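Okay, a little thread about the shape sorter, because a few of you asked and I have way too much to say about a toy block.

We picked it up at a church sale in Durkville back in March, in a paper bag with about 20 loose pegs and no lid. I think I paid less for it than for my coffee at Nollum afterward!

I've always liked the ones that are one solid chunk instead of a hollow bucket. With a bucket the piece drops in and it's gone. With a board you get to see it standing there, which is half the fun when you're two (or, okay, forty-six).

And red! Such a good bright red. You can spot it from across any room, even mine, and my room has a lot going on.
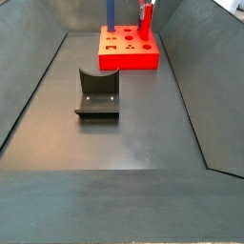 The long pegs are my favorites, by the way. They're easy for small hands to get hold of, and you can leave one standing while you hunt around for the next hole. The short ones roll under the couch and I find them months later with the vacuum.

If anybody has a spare peg or two from an old set, please message me, I'm happy to pay postage and will probably write you a very long thank-you note.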